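The Apple at Number 19

My nan left me her flat in Mekinberg and a single instruction, written on the back of a power bill. Keep the apple fresh, it said. No please, no love, no explanation, and her handwriting going uphill the way it did when she was cross.

I found the apple on the windowsill, in a blue dish, looking straight down onto the tram stop. It was a bit wrinkled so I ate it, if you must know, standing in my coat with the removalists' tape still stuck to my elbow. Then I felt awful and ran downstairs to the Rarero to buy another one before the shop shut. (Rarero is a sort of grocer that also cuts keys and sells one kind of soup. You get used to it.)

"Number 19," said the woman at the till, without looking up. "Red. She always had the red."

I'd never met the woman in my life. I bought the red.

For the first few weeks I was very good. Every time an apple started to go soft I swapped it, and the old one went into a crumble, and I got quite proud of my crumble. Then work got busy. I was doing the phones at Tatavix, where people ring up to complain about their boilers and you say sorry in as many ways as you can think of until they hang up, and by the time I got home I didn't want to look after anything, least of all fruit. So in August I let one go. It went brown on the side facing the street, then it went flat, and then I chucked it in the bin and washed the dish and put the dish in the cupboard.

The next morning the 153 didn't stop.

I was standing right there with my arm out! It slowed down, I'll give it that. The driver leaned over, looked up past me at the building, looked at me again as if I'd let the whole street down, and off she went with her bell going. I walked to work. I was late, and I got to practise saying sorry on my own boss.

The morning after that, same again. On the third I wore my good scarf, as though that would help, and an old fellow on the bench folded his newspaper and said, "There's no apple, love."

"What's the apple got to do with it?"

"There's never been a stop here," he said. "Not a proper one. Look at the map."

I looked at the map. He was right - there was Rimkutė Square, and then there was the hospital, and between them a long clean line with nothing on it. I'd been getting on and off at that spot since I was a kid with a lunch box, and so had half the street, and in all that time I'd never once checked.

He told me the rest while it drizzled on us both. Years back my nan was expecting, and the walk to the square was all uphill, and one of the drivers was sweet on her. He couldn't pull up for no reason. So they agreed on a sign. If there was an apple in the window she needed the tram, and if there wasn't she didn't, and he told the next driver, and that one told the next.

"And the driver?" I said. "Was that my grandad?"

"Good heavens, no," said the old fellow, and he went a bit pink and opened his newspaper again. "She married a dentist."

I rang in sick. I took the blue dish out of the cupboard and dried it again even though it was dry, and I went down to Rarero in my slippers. The woman already had one in a paper bag for me. She charged me double, and I reckon that was fair.
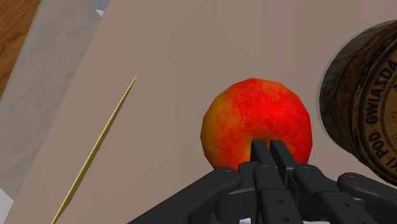
A red apple, same as she always had.

I put it on the sill and turned it until the best side faced the tracks. Then I made a cup of tea and sat down to wait, and I was so nervous I forgot to drink it. The old fellow was still on the bench. He had his hat on his knee by then, and he wasn't reading.

At twenty to eleven the 153 came down the hill, and I heard the brakes before I saw it. The doors opened. He got up slowly, one hand on the rail, and before he climbed on he turned around and lifted his hat at the window.

I waved back with the tea towel. Then I went to look up how long an apple keeps.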